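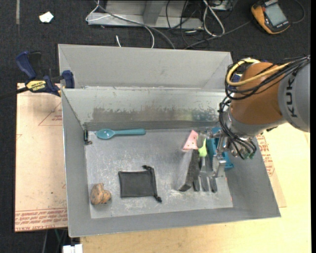
Buva Shared Workshop: Bin-Picking Build
Progress report to the Borkura Fund
Prepared by Puspita Ginting, project lead
05/01/2020

The build remains on schedule. The KUKA arm now reaches into the metal bin, which has a bar clamp on its rear left edge, and the three-prong gripper is mounted at the wrist. In the current test series, 321 picks were attempted and 166 succeeded. Small items of mixed shape remain the main difficulty — the spoon and the drawstring pouch in particular.

Cable routing along the arm is provisional and will be revised by Felicidad Marquez. Two members have completed operator training.

The next target is a series of 1000 picks, to be reported in July. No change to the approved budget is requested.

Contact: Buva Shared Workshop, Juturton | © Buva | Back to top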